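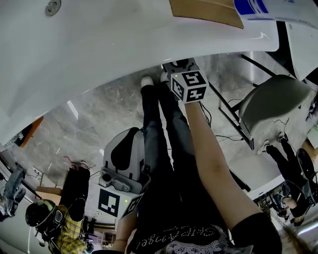 ## 3. Setting up the big white table

This section replaces the leaflet that came in the box. The leaflet says the Workari table can be "up and running in minutes", and I have yet to meet anyone who managed it. Allow a morning. If you're moving a table that is already built, skip to 3.3.

### 3.1 Before you start

You need two people, a decent hex key and a long spirit level. The key supplied by Jernent is soft and rounds off at the corners, so use your own. You also need a blanket to lay the top on.

Check the floor first. Ours is grey with a marble pattern, and the pale streaks make it very good at hiding small things. Screws, washers and the little felt discs all vanish on it. Put the fixings in a bowl before you open the second bag.

> **Note:** The delivery firm will tell you the floor is level. Put the spirit level on it anyway, in both directions.

### 3.2 Legs and frame

1. Lay the blanket down and put the top on it, glossy side facing the blanket. Two people for this, one at each end.
2. Offer up the black metal legs and start every bolt by hand. Don't tighten anything yet. The drawing has you tighten each leg as you go, and if you follow it the last one won't line up.
3. Fit the rest of the framing, again finger-tight.
4. Go round once with the key and bring all the bolts up until they bite. Go round again and tighten properly.
5. Turn the table on to its side, then on to its feet. Lift it. Dragging it will mark the floor, whatever the leaflet says about the feet being "floor-friendly".
6. Put the level across the middle and adjust the feet.
7. Lean on each end with your full weight. If it rocks, repeat step 6.

The stated load is 200 kg, spread evenly. I can't think of a day when anything on a work table has been spread evenly. Don't sit on it, and don't stand on it to reach the lights.

> **Caution:** The edge curves, and the temptation is to carry the table by the curve. Carry it by the frame.

### 3.3 Where it goes

Spyros Stojanović drew a floor plan with the table 84 cm from the wall. That looks generous on paper. Put a padded chair in the gap with a person in it and try to walk behind them, then decide for yourself. I would go wider if the room lets you.

1. Stand the table in its rough position and bring in all the chairs you intend to use.
2. Have people sit in them and stretch their legs out. Feet go further under a table than any plan allows for.
3. Look at where the knees meet the metalwork. A chair placed right by a leg is a bad seat, and whoever gets there last will have it all day.
4. Move the table until the complaints stop, or until Thursday, when the room is needed.

Anything on wheels should have its own spot away from the table legs. Wheels and cables don't mix, and that brings us to the next part.

### 3.4 Cables

The Plitgate clips are sold as a complete answer to cables. They hold thin ones well enough, as long as the metal is clean and no one pulls. I wouldn't trust them with anything heavier, and they don't do a thing for the stretch between the table and the wall, where people trip.

1. Plug everything in first and see how much cable you have to spare.
2. Wipe the inside face of the leg and let it dry.
3. Run the cables down the leg and fix them top, middle and bottom.
4. Keep what crosses the floor as short as you can, and run it under the table, away from the side where people come and go.
5. Cover the part that can't be hidden. Tape is a poor second to a proper cable strip, and it leaves glue behind.
6. Walk the route yourself in your ordinary shoes.

> **Caution:** Thin black cables are easy to see on a grey floor when you're looking for them. People who work at the table are mostly looking at their hands. Check the floor again after every change of seats.

### 3.5 The top

There is a small round metal knob set into the surface near one edge. Don't use it as a handle, don't hang bags from it and don't put paper over it and forget it's there.

The gloss finish is described as scratch-resistant. Ours came through its first August well, though I suspect that had more to do with people being on holiday. Treat it like this:

- Put a piece of card down before cutting, and cut on the card.
- Keep printed sheets towards the far edge so there's elbow room at the front.
- Wipe with a damp cloth, then a dry one. No scouring pads.
- The Ivanov polish is optional. I tried it on one half of a table for over 3 weeks and couldn't tell you which half.

### 3.6 Checks after the first week

Bolts settle. Go round them all again with the key, even if nothing feels loose, and look at the clips while you're down there. Any that have started to peel should come off and be replaced, as pressing them back only lasts a day.

If the table has developed a wobble, check the feet first, then the bolts. The helpline will suggest it the other way round and you'll have the thing upside down again for no reason.

Spare feet and bolts are in the drawer marked "table, misc". The bag with no label belongs to the shelves (see section 5).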